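Basement damp again, is the Nelura worth it?
Home & Kitchen Talk > Around the House

plumcrate
We had water along the back wall of the basement again in May. My sister-in-law swears by the Nelura dehumidifier. It costs 187 dollars and the box says 50 pints a day. I have my doubts about any number printed on a box. Does anybody here own one and still like it?

gravyboat_14
I had one for two summers. It pulled some water, sure. 50 pints? Maybe in a swamp. I emptied the tank before bed and it was never full.
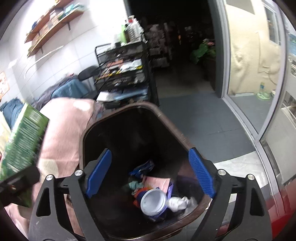
Re: Basement damp again, is the Nelura worth it?

tinroof
Disagree with gravyboat. Mine fills up by 2 in the afternoon when it rains. What temperature is your basement? They all do worse in the cold.

gravyboat_14
Sixty-something. And if it rains and yours fills by 2, you have a leak. A machine isn't going to fix that.

plumcrate
That's my worry. The guy from Aaltonen wanted to sell me a sump pump and a wall coating before he'd even gone down the stairs.

tinroof
Of course he did. Check the gutters first. I put longer downspouts on for very little money and the wall has been better, but I still run the Nelura.

gravyboat_14
So which one helped? You changed both.

tinroof
The gutters, mostly. Fine. I'm keeping the machine anyway.
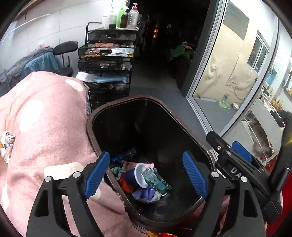 mossybrick
Does the wall coating do anything if the water is coming in from outside?

gravyboat_14
It slows it down for a while, then it peels. I scraped Plikideck off my own wall after one winter. Get the water away from the house before you paint anything.

plumcrate
OK, downspouts this weekend. The Nelura can wait.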